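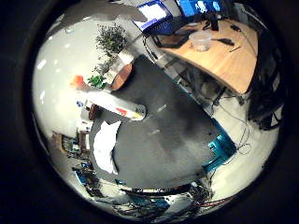 Greenery by the grey mat, Bonura reading room

Home | Projects | Reports | Contact

Ladeo Community Library: progress to June

What a spring! We lent 2829 books, and the Vuleo story hour now runs in four villages. Families keep asking for more picture books, so we've ordered 203 (mostly bilingual, hooray!). Shelving at Bonura is slower; the last bay still needs brackets.

Next up: evening opening until 8 pm.

Last updated: June

Comments (2)

Could story hour start a bit later?

My two love the dragon books, thank you!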